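Lornivis Goal Notes, version 2
README and data card
Last revised July 29, 2020

Short summary

Lornivis Goal Notes is a collection of 1318 short texts in which working adults write down a personal goal and, later, what became of it. The texts were written in the goal circles of the Gazi learning program, where people meet in small groups to talk about their work habits, their plans and the places where they are stuck. Each text is anonymous and was given with written permission of its author. The collection is meant for people who study motivation, for coaches who want realistic material for training, and for anybody who makes tools for keeping a journal.

Please read the section on limits before you use the texts for any claim about what makes people reach their goals. The collection is small and the writers chose by themselves to take part.

What is in the package

notes.csv — the texts, one per row
pairs.csv — the links between a goal note and its follow-up note
topics.txt — the list of topic labels with a short definition of each
consent_form.txt — the form as it was given to the writers, without signatures
changes.txt — the differences between version 1 and version 2

All files are saved as UTF-8. The separator in the two tables is a comma, and texts that contain a comma are in double quotes. Line breaks inside a text were replaced by a single space. If you open notes.csv in a spreadsheet program, import the column note_id as text. Otherwise the zeros at the beginning disappear and the links in pairs.csv do not work any more.

Columns in notes.csv

note_id: a code that is unique for each text.
writer_id: a code for the writer. It stays the same for all notes of one person inside one circle. A person who joined a second circle received a new code, and we have no way to connect the two.
circle: the number of the goal circle, from 1 to 11.
kind: either "goal" or "followup".
week: the week of the circle in which the note was written, counted from the first meeting. It is not a calendar week.
topic: one label from topics.txt.
text: the note itself, at most 2000 characters long.
self_rating: only for follow-up notes. The writer chose "reached", "partly", "left" or "changed". An empty cell means that the writer did not choose anything.
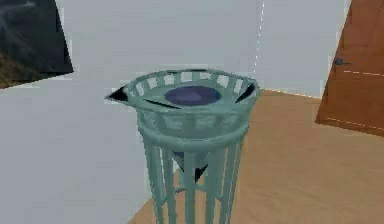 Fathima Bhuiyan: I am confused by "left" and "changed" in the self_rating column. If a man wanted to become team leader, and after some weeks he decides that he prefers to learn bookkeeping, did he leave the goal or change it? In my own reading I found both labels for stories that look the same to me. Please write down the rule that was given to the people, if there was one.

The rule on the form was one sentence: "Choose 'changed' if you now work on something else that grew out of this goal, and choose 'left' if you stopped." The writers applied it themselves and we did not correct them. Therefore you will find the same story under both labels. In our opinion this tells something about how the person sees the story, and we wanted to keep it. If your work needs a strict border between the two, we suggest to join them into one group.

How the notes were collected

Every circle was held in the evening and met once a week. In the first meeting the facilitator explained the form and read two model notes aloud. After this, the members wrote a goal note in silence, by hand or on a laptop as they liked. In the later meetings they could write a new goal note, a follow-up note, or nothing at all. Handwritten notes were typed by the facilitator and given back to the writer for a check.

The instruction for a goal note was: "Write what you want to be different in your work or in your daily life, and what you will do for it before we meet again." The instruction for a follow-up note was: "Write what happened with your goal. Bad news is welcome." The second sentence was added from circle 4 onward. In the first three circles the follow-up notes were nearly all cheerful, and the facilitators had the feeling that people with less happy results simply kept quiet. We can't prove that the new sentence changed this, but the tone of the later follow-ups is more mixed. Please take it into account when you compare early and late circles.

The circles at Flukdale used the same form as all others. The circles at Sarcombe used a form with a little more space for the answer, and the notes from there are often longer. You find the place of each circle in changes.txt, at the end, since it was forgotten in version 1.
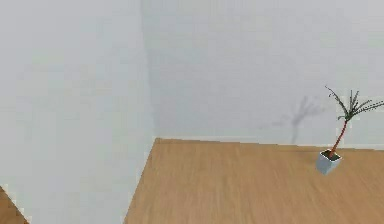
The form did not ask for age, job title or income. Some writers mention these things in their text. Where a detail could lead to a person, it was replaced by a word in square brackets, such as [town], [company] or [name of colleague]. Job names were kept if they are common, for instance nurse, driver or teacher, and replaced by [job] if they are rare.

Topic labels

The labels were given after the circles had ended. Two readers worked separately and then compared their lists. When they did not agree, they discussed the note until they did, and in a few cases they asked the facilitator what the writer could have meant. The first, separate decisions were not saved, so we can't report how often the two readers agreed. This was a mistake and we would do it differently today.

advancement: to get a better position, more pay or more responsibility
staying: to keep a level that was already reached, in work or in health
skill: to learn something new or to improve something old
habit: to do a small thing regularly, or to stop doing it
courage: to say or do something that the writer is afraid of
rest: to work less, sleep more, take free time without guilt
people: to repair or build a relation at work or at home
other: everything else

The label "staying" is new in version 2. In version 1 these notes were divided between "advancement" and "habit", and that never felt right. A person who writes "I had good numbers last year and I do not want to become lazy" is not asking for a higher place. Several readers of version 1 told us that these are the notes they find most useful in training, as most exercises for coaches begin with somebody who has a problem, and seldom with somebody who is doing well and is worried.

Two goal notes, shortened

"I was the best seller in my department three years ago. I still tell this story when I meet new people. My goal is to call five old clients before next meeting and not tell the story to any of them." (topic: staying)

"I want to ask [name of colleague] to stop answering for me in meetings. I will ask her alone, at lunch, in a friendly way. If I can't say it, I will write it." (topic: courage)

The follow-up to the second note is in the collection as well. The self_rating there is "partly".
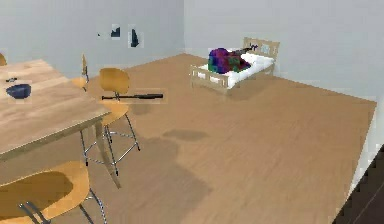
Simulated room with a wooden table and a dark blue bowl.

Suggested uses

The notes work well as reading material for new coaches. One exercise that we use ourselves: give the group a goal note without its follow-up, let everybody write one question they would ask the person, and only then read the follow-up together. The questions that sounded clever often look quite useless afterwards, and it makes a good discussion.

For research, the pairs are the more valuable part. You can study how people describe the same goal before and after, which words disappear, and how they explain a delay. The notes are also good for testing search inside a journal program, as the texts are short and the spelling is natural. Spelling mistakes were not corrected.

Uses we ask you to avoid

Do not use the notes to build a test that decides about hiring or promotion. The writers gave their permission for learning and research, and a note written on a tired evening is a poor basis for such a decision.
Do not try to find out who the writers are.
Do not print a full note in advertising for a course or a book. Short quotations in an article are allowed if you name the collection.

Limits

The writers all came to a goal circle of their own free will. People who think that goals are nonsense are missing, and so are people who work in the evening.

Follow-up notes are missing for many goals. An absent follow-up does not mean failure. The person may have been ill, may have moved, or had nothing to add.

The self_rating is an opinion of the writer on one evening. Some writers rated a goal "reached" and then wrote a new note on exactly the same goal a few weeks later. We left both.

All texts are in English, but for a good part of the writers it is a second or third language, as it is for the author of this page. Programs that measure feeling in text make strange errors here. "I am satisfied" is, from some writers, very high praise.

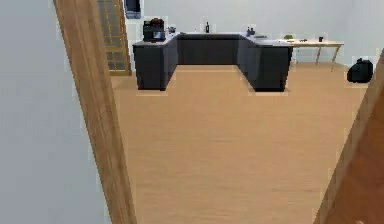 Can I add the notes from my own goal circle to the collection?
At the moment we do not accept new notes. Each text needs a signed form in the same wording, and it must be checked for personal details by somebody who did not lead the circle. A next round is planned for March, and the form will be put into the package before that, so you can already use it with your group if you wish.

Changes from version 1

The topic "staying" was added and all notes were read again for it.
Notes of more than 2000 characters were shortened at the end of a sentence. The shortened notes have "[...]" as the last sign.
Doubled notes from circle 7 were taken out. They had been typed once by the facilitator and once by the writer.
The column week was wrong by one in circle 9 and is now corrected.

Removal of a note

A writer can ask at any time to have a note taken out, and does not need to give a reason. The request goes to the facilitator of the circle, who still has the list of codes. We then publish a new package and ask all users to delete the old one. If you have made your own copy or a translation, please compare your note_id column with the newest notes.csv before you share it again.

How to name the collection

Lornivis Goal Notes, version 2. Gazi learning program.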